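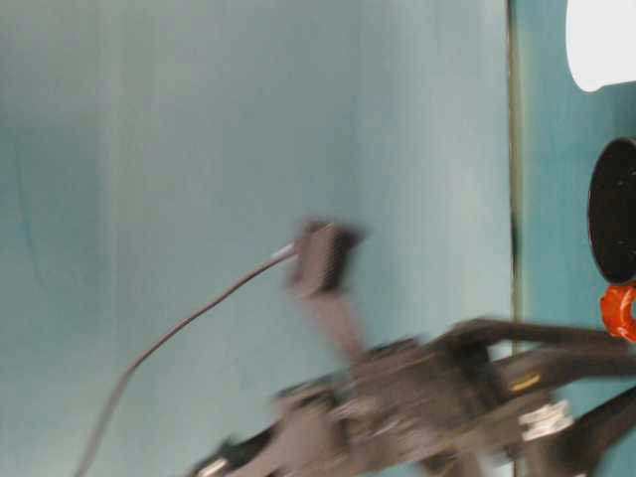

*Garra em trânsito, câmera fixa. Corpo e dedos borrados, cabo saindo do conector pela esquerda.*

**23 de julho de 2022 - caderno da bancada, método de filtragem por nitidez**

Reabri hoje a questão do filtro de borrão porque o relatório de fevereiro continua sendo citado como se tivesse resolvido alguma coisa. A afirmação lá é que jogar fora os quadros borrados antes do treino melhora a política de preensão. Eu não acredito, ou pelo menos não acredito pelo motivo que está escrito.

O quadro colado no topo é típico do que o filtro descarta. A garra está muito borrada e ocupa boa parte da metade de baixo. Mesmo assim dá para ver os dois dedos, o de cima quase na horizontal e o de baixo descendo para o canto, e o arco do cabo se acompanha bem contra o fundo azul-esverdeado claro. Um anotador treinado marcaria a direção dos dedos sem grande sofrimento. O filtro dá nota baixa e descarta tudo.

**O que rodei**

- Conjunto Zwane completo, 863 episódios, sem filtro nenhum.
- Mesmo conjunto com o filtro do Clomix no limiar padrão. Sobram 419 episódios, porque a regra do Clomix derruba o episódio inteiro quando há muitos quadros ruins seguidos.
- Subconjunto de 419 episódios sorteados, sem olhar para nitidez.

O terceiro é o que faltava em fevereiro. Compararam filtrado com não filtrado e pronto, sem controle de tamanho e sem controle de composição. Quem treina com metade dos dados pelo mesmo número de passos passa mais vezes por cada episódio, e isso sozinho já mexe no resultado.

Três sementes para cada condição. É pouco, eu sei, mas é mais do que havia antes.

**O que saiu**

O filtrado ganha do completo em duas das três sementes. O sorteado também ganha do completo em duas das três. Entre filtrado e sorteado não consigo separar nada: as curvas se cruzam o tempo todo e a ordem final depende de onde eu paro. Se alguém me mostrasse as duas sem legenda eu não saberia dizer qual é qual.

Ou seja, a parte do ganho que se atribuía à nitidez pode ser só efeito do orçamento de treino. Pode. Não testei com passos proporcionais ao tamanho do conjunto, então por enquanto isto é suspeita com gráfico.

**Outra coisa que incomoda**

O filtro não mede borrão, mede energia de alta frequência na imagem inteira. Num quadro em que a maior parte é parede lisa, a nota já nasce baixa, com a garra parada ou não. Peguei à mão alguns quadros de repouso diante do mesmo fundo e o Clomix reprovou vários. Os episódios gravados diante de fundo carregado passam quase todos. Então o filtro está escolhendo cenário, e depois lemos o resultado como se ele tivesse escolhido qualidade.

Também reprova movimento rápido por construção. Os trechos de aproximação somem e fica a parte lenta, perto do contato. Uma política treinada assim deveria ser mais hesitante na aproximação, e nos vídeos de avaliação tenho a impressão de que é mesmo. Impressão minha, de quem já estava procurando isso. Preciso medir a velocidade do efetuador e parar de olhar vídeo.

**Conversa com a Gráinne Ó Néill**

Mostrei as curvas. Ela discorda em parte: no Trenditance, onde a exposição é mais curta, o filtro ajudou e ela fez o controle sorteado. Pedi os registros. Se for verdade, o efeito existe mas só quando o borrão é raro, e aí o descarte custa pouco. Isso eu aceitaria. Ela acha ainda que eu devia trocar a nota global por uma nota calculada só na região da garra, usando a máscara do Gillano. Razoável, com a ressalva de que a máscara do Gillano falha justamente quando a garra borra. No quadro de cima eu apostaria que perde o dedo inferior. Testar antes de construir qualquer coisa em cima.

**Pendências**

- [ ] Repetir as três condições com passos proporcionais
- [ ] Nota por região, com máscara manual num lote pequeno
- [ ] Velocidade do efetuador na aproximação, filtrado contra sorteado
- [ ] Correlação entre nota do Clomix e fundo, com o robô parado
- [ ] Cobrar da Gráinne os registros do Trenditance
- [x] Tirar o filtro da configuração padrão do Zwane

Sobre o último item: tirei sem pedir licença. Quem quiser o filtro de volta liga a opção e anota no próprio registro por que ligou - a configuração antiga está guardada na pasta de fevereiro, com o limiar original.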